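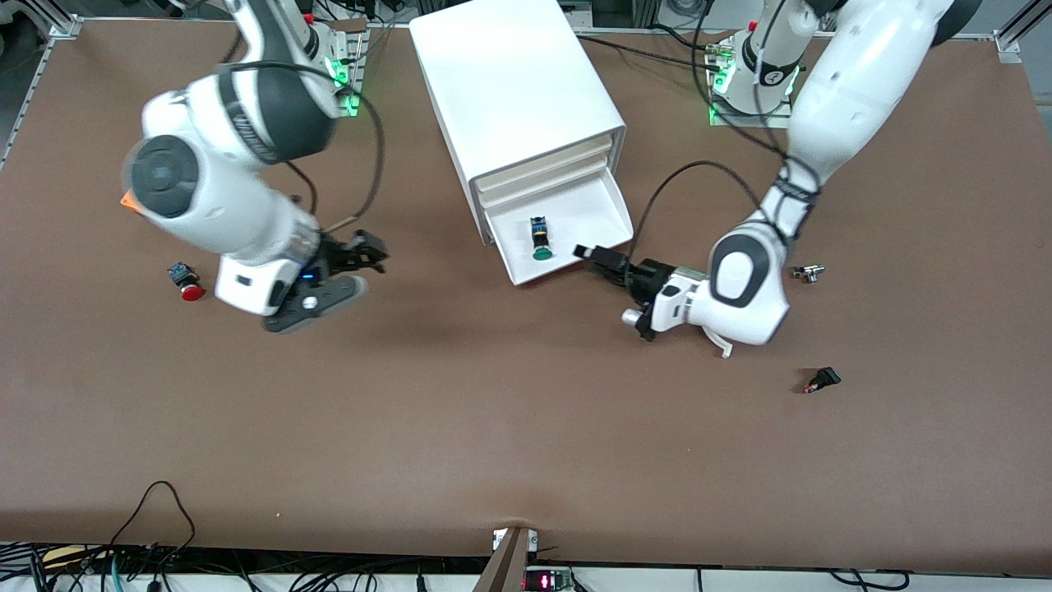 How to sort out the small-things drawers

Monday, July 11, 2022
Filed under: Workshop, Storage, Things I Should Have Done Years Ago

Every house has a set of little plastic drawers full of screws. Ours has three, plus a biscuit tin, plus a jam jar of what my father-in-law called "usefuls", handed over with some ceremony and not opened for years. If you can put your hand on a 4mm wall plug in under a minute, you may go and have a nice afternoon. The rest of us will need a table, a couple of evenings and something to listen to.

What you'll need

A big table you can have to yourself until you've finished
A light-coloured tray with a lip (a baking tray will do, but ask first)
A strong magnet in a sandwich bag
Old yoghurt pots, well washed
A steel rule
Masking tape and a pen that works
A washing-up bowl, warm water and an old toothbrush
A tub for metal that's going to the tip

I did mine over two evenings and a wet Sunday. My previous attempt was in February, in the shed, in fingerless gloves, and we shall say no more about it.

Step 1: Empty one drawer at a time

You will want to tip the whole lot out at once. It feels brisk and it makes a marvellous noise. Then it's nine o'clock, you're looking at a brown heap of ironmongery with a fuse in it, and somebody wants to lay the table.

Take one drawer, tip it into the tray and spread it out with the flat of your hand, slowly, because there will be a drawing pin. Run the bagged magnet over it. Steel comes up; brass, plastic, aluminium and most stainless stay put. Turn the bag inside out over a yoghurt pot, pull the magnet away and the steel drops off. I have been doing this since I was nine and still enjoy it more than I should.

Step 2: Sort by what it does

My first system went by size. This put picture hooks in with carburettor jets and was no use to anyone. Sort by job first:

Things that go into wood
Things that go into walls
Things that go through a hole and have a nut on the other end
Things that hang other things up
Electrical bits
Plumbing bits
Bits of furniture

That last group will be the largest. Flat-pack makers always put in one cam lock too many, and you have kept every one of them in case the wardrobe comes apart. We still had the full bag of spares from a Stasen bookcase that went to the tip two house moves ago. Keep the hex keys, one of each size. Keep the fixings for furniture you still own, in an envelope with the name of the furniture on it. Let the rest go.

Step 3: Now do sizes

Within each job, split things up only as finely as you'd go looking for them. For wood screws I use short, middling and long. A joiner would wince, but a joiner isn't going to be looking in my drawers. Measure a countersunk screw from the top of the head to the tip, and a round-headed one from under the head. Machine screws deserve more care: try each on a nut you're sure of, and if it binds after a turn, stop. It's a different thread and no amount of encouragement will change its mind.

Step 4: Be hard-hearted

Into the scrap tub with:

Bent nails (you are never going to straighten them)
Screws with chewed heads
Anything rusted to something else
Washers you can't name a use for
Keys that fit no lock in the house, once you've tried them all

I had 31 keys. Two fitted something. One of those was the meter cupboard, which we'd been opening with a butter knife.

Ask at your tip whether they want mixed small metal in a tub or tipped in loose. Ours prefers it in a tub. Dead batteries go in the battery bin, and do put a bit of tape over the ends of the square nine-volt ones before you carry them about.

Step 5: Wash the drawers

Plastic drawers gather a grey fluff that is part sawdust and part despair. Warm water, a drop of washing-up liquid, toothbrush into the corners. Keep them out of the dishwasher. I once put a Clonis drawer through on the hot cycle and it came out the shape of a crisp. Dry them properly, overnight if you can, or you'll be growing rust on the things you've just rescued.

If a drawer sticks, rub a candle stub along its runners. If it slides out too easily and empties itself on your foot, a strip of masking tape along each side will give it some grip. Cracked fronts can be mended with plastic glue. I used Undura, left it the full day it asks for, and it has held so far.

Step 6: Label the front

Tape and pen. You may be tempted to buy a label maker. I was, and spent a whole evening choosing between typefaces for "hooks". Write what you'd say aloud when looking for the thing. One of my drawers says "curly ones for the shed" and has never failed me.

Leave at least one drawer blank and empty. It'll be full by Christmas.

Step 7: Decide where things go

Most-used at hand height. Heavy stuff at the bottom, or the whole cabinet will bow gracefully forwards when you open the top row. If small children visit, put button batteries, magnets and blades somewhere high and shut, well away from the set of drawers, which to a child is plainly an advent calendar.

Cabinets with holes in the back should be screwed to the wall. You now know where the screws are.

What about the leftovers?

You'll end up with around 19 objects that defy all science. Mine included a brass thing with a spring, a plastic thing marked Zuccaro and half a castor. Put them in a jar, write the date on it and give it a year. I've already been to mine once, for the spring.

Next month: the drawer in the kitchen with the takeaway menus in it.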